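About Rumora

Rumora supplies woven baskets to shops, hotels, offices and private households. The catalog holds 26 models, most of them rectangular. Rectangular baskets fill a shelf with little waste at the corners, and the majority of our orders are for shelving.

Product range

The range is divided into two lines. Skikari covers open trays and low baskets for bread, mail, napkins and bathroom supplies. Akpalu covers deeper storage baskets for closets and stockrooms. Each line is sold in dark and natural brown shades. Color varies between production lots, so customers matching an earlier purchase should quote the lot number on the base tag.

Construction

Strands run horizontally over and under upright supports. Wall density depends on the model: an open band below the rim reduces weight and lets air through, and a tighter weave lower down keeps small items inside. Rims are twisted or braided and take most of the wear in daily handling. Small differences in strand spacing are normal and are not treated as defects.

Stacking and storage

Flared walls allow baskets of similar size to nest when empty.
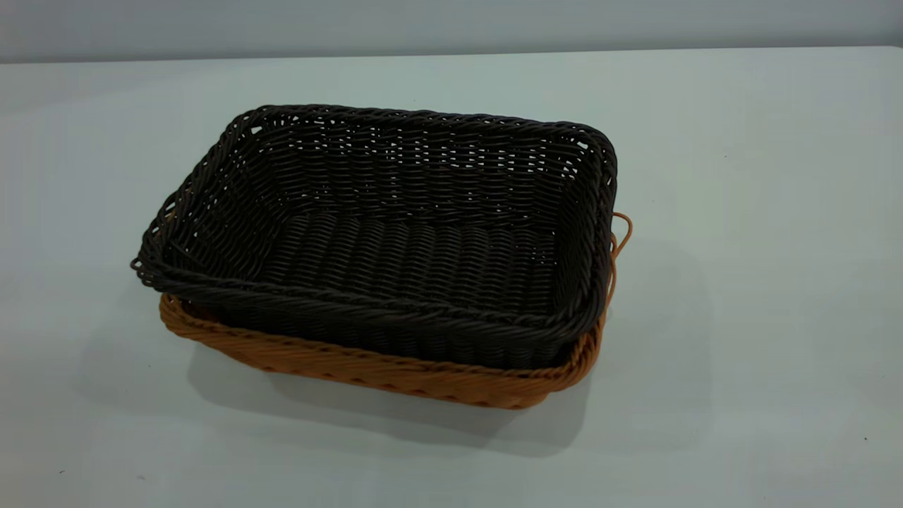

Nested stacks should be kept to 9 baskets or fewer. Taller stacks press on the lower rims and become hard to separate. To take a stack apart, hold the lower basket by its long side and lift the upper one straight up without twisting. Wipe with a dry cloth and store away from radiators.

Orders

Stock is held at one warehouse, with capacity for 2,499 baskets in the current racking. Trade accounts are handled through Nulusent, our ordering portal. Orders confirmed by noon on Friday are packed the same day. Replacement liners are listed separately under the model code of the basket they fit.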